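About Ullside

Ullside plans and specifies automation equipment for small manufacturers. We do not build robots and we take no commission from those who do. Our work ends when the client has a costed plan, a purchase order they understand and a set of acceptance tests.

The firm was started by Rommel Manalastas, who previously ran purchasing for a contract assembler, and Xuân Quách, a controls engineer. Both had seen cells bought on the strength of the arm's price, with tooling, guarding and spares left for a later budget. The arm is usually the easiest line to cost.

Most enquiries now concern wire and cable handling. Wires bend, cross one another and seldom lie the same way twice, so a payload figure and a reach figure say little about whether a job can be done. We ask for trials on the client's own parts before any quotation is compared.

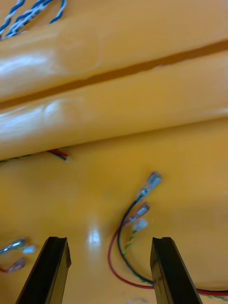 A standard study covers 30 working days and is charged at a fixed fee. The report sets out capital cost, installation, training, planned maintenance and the cost of keeping the present manual method for a further 3 years. Gripper fingers are listed separately as a wearing part. Where the figures do not support a purchase, the report says so.

Our price file holds 379 entries, covering arms, grippers, cameras, feeders and safety equipment. It is revised every March against supplier quotations. Clients may see the entries used in their own study.

Recent studies include a connector sorting cell for Doãn and a two-stage replacement plan for Pramudton. Budget sheets are issued in Giltero, our costing workbook, which clients keep and may alter.

Studies are booked in order of enquiry. Please send part drawings, yearly volumes and your approval limits with the first message.

Page last revised 3 September 2026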